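Office refit notes, part 2: ceiling and light

July 25, 2022

The desks went in during June, so what remained on my list was everything above head height. The Kevadcombe office has a white slatted ceiling and long fluorescent fixtures. I had planned to replace the fixtures with LED panels from Broson. The quote came to 2,852 for the full room, mounting included. Keeping the fixtures and changing only tubes and ballasts came to 2,070. I took the second option.

Color temperature matters more than I expected. Under the old tubes, white desk surfaces looked yellow and printed paper was tiring to read by late afternoon. The new ones are neutral white, and the difference is easy to notice at the desks. 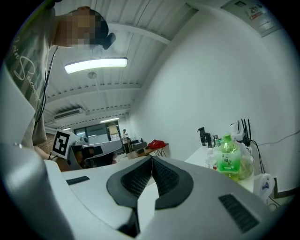

The glass partition at the back stays. It has dark frames, passes light through to the other side, and the bulletin board is already there. The drawback is sound. Glass reflects most of it, and the slatted ceiling does less to absorb it than the supplier's sheet suggested.

I have ordered 40 felt tiles from Nudora for the solid walls. They should go up before the air conditioner is serviced, as both jobs need the same ladder.

Still open: cable routing under the desks, and whether the wooden one gets a second shelf.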